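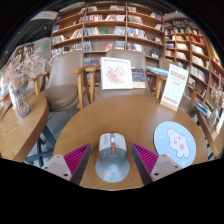

Skudell Tremolo Recordings

Skudell is a collection of 2636 short audio clips of electric guitar played through tremolo pedals, with the dry signal stored next to each processed one. It was put together for people who write pedal emulations or who want to compare tremolo circuits without owning all of them.

Last updated 04/08/2023.

What's in it

The clips come from three pedals:

Pesovura - optical tremolo, built from a kit. Lamp and photocell in a sealed tube. Slow to respond, with a rounded wave that leans a little to one side.
Dahlgren - bias tremolo using a small JFET stage. Softer than the others, and it adds some distortion near the bottom of each cycle.
Trosent - VCA tremolo with a wave switch (triangle or square). The square setting ticks. We left the ticks in.

Each clip is one phrase, chord or held note. Clips are mono WAV, 24-bit, 48 kHz. Dry and wet files have the same name apart from the suffix, and a pair counts as one clip in the total given at the top.

Folder layout

audio/dry
audio/wet
meta/clips.csv
meta/pedals.csv
notes/

The notes folder holds the builders' own text files. They are not consistent with each other and we haven't tried to make them so. Yeison's file on the Pesovura build is the longest and includes the parts he swapped.

Columns in clips.csv

clip_id - matches the start of the file name
pedal - pesovura, dahlgren or trosent
player - initials
guitar - tele, hollow or baritone
pickup - as written down at the session, so "neck" and "front" both appear and mean the same thing
rate - knob position on a clock face, as text ("noon", "2 oclock")
depth - same
wave - triangle or square, Trosent only, blank for the rest
lfo_hz - measured rate of the modulation, not the knob marking
take - take number

Use lfo_hz if you need the rate. The knob positions were read by eye, and the Pesovura's rate pot has a reverse log taper that makes most of the useful range sit in the last part of the turn.

How it was recorded

The dry signal was recorded first, straight into a DI input, then sent back out through a reamp box to each pedal in turn. All three pedals got the same phrases that way. The reamp box was set by playing a test tone and matching the level at the pedal input to what the guitar had put out.

No amp or speaker was used. If you load the wet files and they sound thin, run them through a cabinet impulse of your own. We didn't include one.

The pedals ran on the same regulated 9-volt supply, one at a time. The Pesovura needs a few minutes after power-up before its depth settles, and we waited for that before each batch.

Known problems

- Wet files are delayed against dry ones by the converter round trip. The offset is constant within a session but differs between sessions. It is listed in pedals.csv under offset_samples.
- LFO phase is free-running. Two takes with identical settings will not line up.
- Hum at 50 Hz on some baritone clips. The guitar has single coils and the room has a dimmer that we found too late.
- On the Dahlgren, low rate settings with full depth nearly shut the signal off, and the rate measurement can pick up half the true value. Clips where we noticed this were corrected by hand. There may be others.
- A few file names had a double underscore in the first release. These are fixed, but old scripts that relied on them will break.

What it is not good for

Don't use the set to judge noise between pedals. The input gain was changed between sessions and not always logged. It also has very little fast single-note playing, and no bass guitar.

Credits

Playing: Oda Kristiansen, Birger Torvik
Pedal builds: Yeison Apaza (Pesovura, Trosent), Aslak Viklund (Dahlgren)
Recording and metadata: Wanda Van Dusen

Aslak traced the Dahlgren schematic from his finished board, and it is in notes as a PDF. The value of the capacitor across the second stage is a guess - the marking had rubbed off and he didn't want to pull it.

License

Audio and metadata are CC BY 4.0. Please credit "Skudell Tremolo Recordings" and say which release you used. The schematic is Aslak's and may be copied for personal builds only.

Reporting errors

Open an issue with the clip_id and what you heard. If the problem is with lfo_hz, include your own figure and how you measured it. Wanda goes through the issues before each release and puts fixes in CHANGES.txt.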